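New phone, mostly sorted

Dec 1, 2008

My old Tello finally stopped holding a charge in August, and I put up with it until last week. The replacement is a Nevix slider. It cost me $296 outright, which I preferred to another two years on a plan.

The keypad is better than I expected. The keys are flat but there is a ridge between the rows, so I can text without looking. Call quality is fine at home and poor at the back of the bus, same as before.

The camera is 5 megapixels and slow. You press the button, wait, and then it takes the picture. Colours indoors come out a bit yellow. I have it set to the smaller size now to save room on the card. 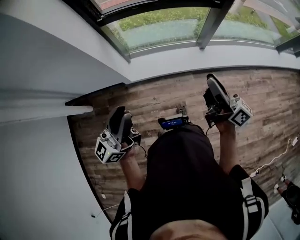
By the window, both hands full.

Moving contacts over was the worst part. The Handadon software found my old phone, copied 6 names and froze. Milagros Flores at work lent me her card reader and we did it through the SIM, which lost all the second numbers. If I have your work number but not your mobile, please email it to me.

Battery life is three days if I leave Bluetooth off. The memory is meant to hold 2000 messages, so I shouldn't have to clear the inbox every Sunday like I used to.

Two complaints. The charger plug is a different shape again, and the alarm won't ring when the phone is switched off. The Tello did that without any trouble. I've gone back to the clock radio.

I'll write up the web browser once I've worked out what they charge for data.

Contact | © 2008 Rosaura Villca | Back to top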